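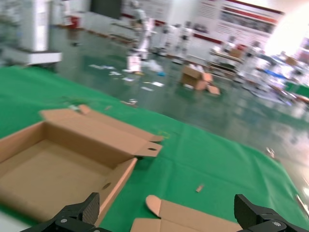
The Small Press of Barkine

In the town of Barkine, the independent political press is older than most people think. The first sheet we know was printed in 1616, and it attacked the salt tax so strongly that the printer had to leave the town before winter.

Today the best known title is the Mustlow Letter. It has 1560 subscribers and comes out every January, April and September, always on cheap paper. Its editors write against big government, but they also write against the people who say only that and nothing more. I read 40 old numbers for this article. Many of the arguments are about who has the right to call himself independent.

Money is the difficult question. The Fagundes fund, which paid for the printing during many years, stopped its support last spring. A company with the name Stestex offered to buy the title and move it fully online. The readers were asked for their opinion, and around 113 of them sent an answer by post. Most were against the sale.

The next number is already at the printer. It opens with a long piece on the town water contract, and the letters pages are double.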